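Drakar: Grasp Planning for Overlapping Tableware
Project report, March 4, 2026

The planner takes wrist-camera input from the simulator and returns a ranked list of rim grasps. Occluded objects are deferred until whatever covers them has been moved — the plate partly covered by the green bowl is one such case.

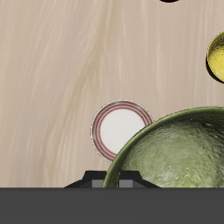 Why is the bowl grasped at the rim?
The gripper opening is smaller than the bowl's diameter, so a rim pinch is the only feasible grasp.

We ran 500 episodes. Of these, 47 failed, mostly from depth error at the rim.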